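21 July 2024
Bench notes, display counter mock-up, Ravstead job

Continuing from the shelf-life sheets. Bread for the counter test is from the Prernberg order, second batch. First batch went stiff at the crust within the day and is not used for anything below. Balance checked before the start with the 5 g and 2 g weights, both in tolerance. Room log has a gap before lunch where the logger battery was changed; the readings either side agree, so I have left it.

Purpose is to settle how single wrapped sandwiches go out on the counter: basket, tray or rack. Akosua wants one answer for all three Ravstead counters. Chiu (supplier) will quote on 543 baskets or on 3000, nothing in between, so the choice has to hold before the order is placed.

Lamp height left at the setting from the previous entry. Counter surface wiped with the neutral cleaner and left to dry before layout. Nothing under the containers, no liner, no doily.

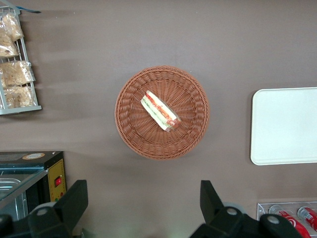 Basket first. The concern with wicker was crumbs and cleaning, and that is unchanged: a woven floor cannot be wiped properly and will need a removable liner if the food is ever unwrapped. For wrapped stock the basket is acceptable. Laid diagonally, one sandwich shows its filling to anybody looking straight down, green and red both readable through the plastic, with only a slight sheen off the wrap. It does leave most of the basket floor bare. A smaller diameter should be tried, or the basket kept for the busy period when it can be filled.

The white tray is easier to clean and the low lip should be enough to stop a wedge sliding. Against it: white bread on a white tray is poor contrast. Nomvula made the same remark at the Brilbridge review about the rolls. Try a darker tray if the stores have one.

Wire rack not assessed today. Need to know first whether the wedges stand on it without the wrap catching.

Open points:
Liner material for basket. Paper is cheap but marks easily.
Ask Chiu for the next diameter down, same weave, with a washable finish if they do one.
Label position. On the cut face it hides the filling, on the back it is not seen at all. Try the long edge.
Repeat the layout with a full basket and compare wrap sheen at two lamp heights.
Akosua to confirm whether Ravstead wants the September opening stocked from baskets only.

Sheets filed in the blue folder behind the Brilbridge set.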